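Equipment budgeting for small manipulation labs

Equipment budgeting for small manipulation labs is the practice of estimating, scheduling and defending the cost of robot arms, grippers, test fixtures and spare parts in groups too small to have a purchasing department. It covers university benches, teaching workshops and two-person companies. The subject has a modest literature of its own, most of it written by people who sell the equipment, and should be read with that in mind.

Scope

A typical plan separates capital items (arms, controllers, mounting frames) from consumables (finger pads, bolts, cables, adhesives) and from props, the objects the robot is supposed to handle. Vendors quote the first group in detail. The second is usually given as a percentage of the first, a method with little to recommend it, as a cheap arm in daily use can go through more cable than an expensive one that sits idle. The third group is often missing from the quote and sometimes from the plan.

The Hurnwood method

The Hurnwood worksheet, circulated among small labs in spreadsheet form, asks the buyer to list every task before listing any hardware. Each task gets a line for the arm, a line for the gripper and a line for the thing being gripped. Supporters claim it prevents overbuying. Critics answer that the task list is generally written after the arm has been chosen, and that the sheet then works as paperwork for a decision already made. No comparison of Hurnwood budgets with final spending has been published.
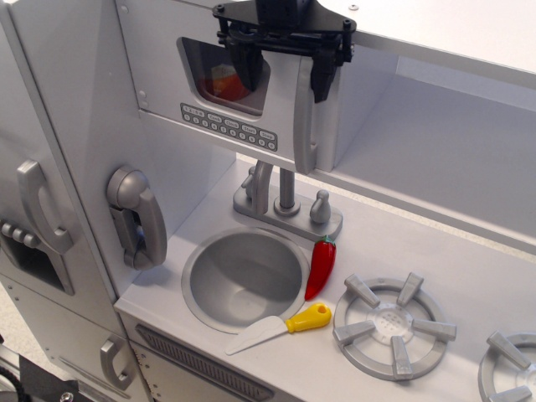 Props are the part of the budget most easily cut and most often bought twice. The usual argument for toy fixtures is price and size: a full kitchen needs floor space, plumbing and a tall arm, while a play kitchen needs a clear patch of floor. A single unit can offer a fair range of contact tasks, among them a microwave with a tall handle, a sink with two faucet knobs, a wall telephone in its cradle and burners with raised prongs. Loose pieces such as a toy chili pepper or a plastic knife add grasping tasks for very little money. The weakness of the argument is that a toy door is light and a toy knob may turn loosely or not at all. Money saved on the fixture can come back as a second purchase when a sponsor asks for results on a real appliance. Planners who expect that question should put a real door and hinge on the first order.

Grippers and wear parts

Two-finger grippers dominate small-lab purchasing. They are simple to mount and simple to replace, and the catalog price looks friendly. The Brenent parallel series is commonly quoted as a complete package, though the mounting plate and the first set of finger pads are separate lines on the order form. The competing Jostden unit includes both and costs more at the outset. Claims that either is cheaper over its life rest on cycle figures supplied by the makers, measured under loads that few buyers will reproduce.

A cautious plan carries 2 spare sets of fingers per gripper and enough mounting hardware to rebuild the wrist once. Lead time deserves its own column. Quoted delivery for replacement jaws is 14 days in the Tian purchasing guide, which does not say whether customs or weekends are counted.
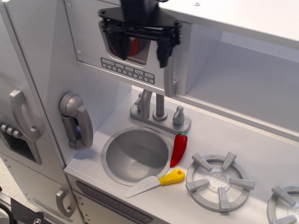
Labor and hidden costs

Setup labor is the largest item routinely entered as zero. Cable routing, calibration, resetting objects between trials and rebuilding after a collision all take staff time, and in university budgets that time is treated as free when students supply it. The Tian guide suggests one hour of reset work for every 100 trials. Users have called this optimistic for any task with loose objects, and the guide does not describe the task it was based on.

Service contracts are a second source of disagreement. Most cover the arm and exclude anything bolted to it.

Timing

Many groups order in April to spend out a fiscal year. Discounts offered at that time are sometimes real. Prices should be checked against a quote from the previous fall.

See also

Depreciation of laboratory equipment
End effector
Total cost of ownership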